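Subject: Re: [shoptalk] anybody get to the Rarum open day?

On a July afternoon, Shayne Pirihi wrote:

> Did anyone on the list make it to the open day at Rarum? I had it
> on the calendar and then my van had other ideas. Mainly I want to know
> if the two-handed robot is worth the drive out to Bamercombe, or if
> it's the usual thing where it waves at you and they hand you a tote
> bag. Also is it true they let you pick what it grabs?
>
> Shayne

Hi Shayne, hi all,

I went! Sorry about the van. Yes it's worth the drive, no there was no tote bag (there was a pen, and I've lost it already).

So, getting in. The sign-up page says building 3 and the map says to park by the main gate, and those two things are at opposite ends of the site. I walked the whole length of it in the heat and got to the door a little before the 1415 session, which was the one I'd booked. If you go to the next one, use the Crenshaw Street entrance and ignore the map. They had 128 people signed up for the day according to the woman at the desk, split into small groups, and ours was small enough that everybody got a decent look.

First stop was the Nustis cell, which you'd like more than I did. It's a sorting line for small castings, all behind a fence, very quick, very loud. The guy running it was happy to talk about belt speeds for as long as anyone would stand there. I stood there for a while to be polite and then drifted off toward the robot with the hands, same as most of the group.

And that was the good part. It's a white machine on a round base, with two arms and a black-fingered hand on each one, and it works at a blue felt table with ordinary household stuff laid out on it. I mean really ordinary. A tennis ball, a water bottle, a little dustpan brush. The woman giving the demo said they quit using machined test blocks a good while back. Blocks are easy, she said, and all you learn is that your robot likes blocks. The clear water bottle is the one the vision people complain about, because the table shows right through it. The tennis ball she called "the free square."

To answer your question, sort of! You don't get to bring your own thing out of your pocket (a kid tried with a keychain and was very nicely turned down), but you do get to call out which item off the table it goes for next. Our group went straight for the folding fan, of course. It took two tries. First time the fingers closed on nothing and it backed off and sat there thinking for long enough that people started checking their phones. Second time it got hold of it down by the narrow end and lifted it clear of the felt, and I am not ashamed to say I clapped. Then somebody asked for the bottle of dressing or sauce, and it did that one with no fuss at all.

Things I asked on your behalf, more or less:

Is somebody driving it? Depends on the session. They run it both ways, and in ours it was on its own apart from being told which object. She had a stop button in her hand the whole time.

How many grasps has it done? She said 731 on this set of objects so far, and that she wouldn't want to read me the success rate until they'd finished. Fair enough. I asked again later and got the same answer with a bigger smile.

How do the fingers hold up? They wear at the tips, and they swap them out. I asked what a set costs and she said "more than you'd like," so that's all I have for you there.

What I didn't get a straight answer on was how much of it carries over when they change the table. She said a different surface color costs them some retuning, and then the next group was coming in and we got moved along. If anyone else on the list was at a later session and pinned her down on that, please post, I'd love to know.

They're planning another open day in the fall but there's no date up yet. I can take two passengers if we go from my end, and I'd go again just for the fan. Bring water — the cafe was shut by the time we got out — and wear shoes you can walk in.

Talk soon, and good luck with the van. Is it the alternator again?

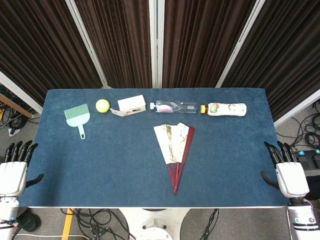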